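February, a little after 10 at night

I should be asleep, but I'm too wound up, so this gets written down first. The sourdough rye worked!! After all those sad bricks in January I had nearly gone back to plain white loaves, and then tonight I cut into this one and the crumb was open and soft and a little shiny, and the crust crackled when I pressed it. I stood at the counter eating the heel with too much butter and laughed out loud.

What I changed: the flour, first of all. The shop on Oravec Street finally had the dark rye from Gomside back in, the coarse one, and I bought two bags (heavy walk home, worth it). It smells like malt and hay even straight out of the bag. I also stopped fussing with the starter. I fed it last thing at night, left it on top of the fridge and let it get on with things. By morning it had climbed right up under the lid and smelled like green apples.

Then the water. The old Zerier bread book wants a very wet dough, wetter than I ever believed, and I kept cheating and adding a handful of flour at the end. No cheating this time. It was like stirring cement, and I had it up to my elbows, and there was a smear on the radio dial that I only found after supper. I let the dough go for 22 hours in the cold hallway, checking it far more often than anyone needs to.
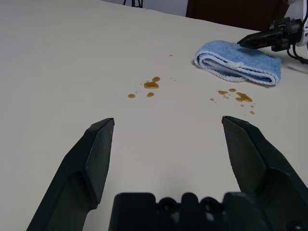 White tabletop, plenty of bare space.

I do love a big clear surface to shape on. My own counter is about as wide as a tea tray once the kettle and the toaster have had their share, so I do the folding on the kitchen table with a wet scraper and wet hands, quick as I can. Rye doesn't stretch like wheat does, you more or less pat it into a log and talk nicely to it. Caraway in half, the other half plain. I think I like the caraway better but I'll need more slices to be sure.

Baked hot for the first bit, then turned down and left alone. The smell got all the way out to the stairs! I had the window open and could hear the last bus going down toward Puvham, and it was freezing out, and the kitchen was so warm, and I was just sitting there on the step stool watching the oven door like it was television.

The book says to wait a full day before slicing. I waited 2 hours. The middle was a touch gummy, fair enough, and I don't regret it one bit. The other loaf is wrapped in a towel and I've promised myself it stays that way until tomorrow evening.

Next time: a bit more salt, a smaller tin, and maybe some toasted sunflower seeds. Also want to try the pumpernickel on page 111, the one that bakes all night long with molasses in it. Need molasses. Need more butter too, there's hardly a scrape left.

Starter is fed and back on the fridge. Going to bed.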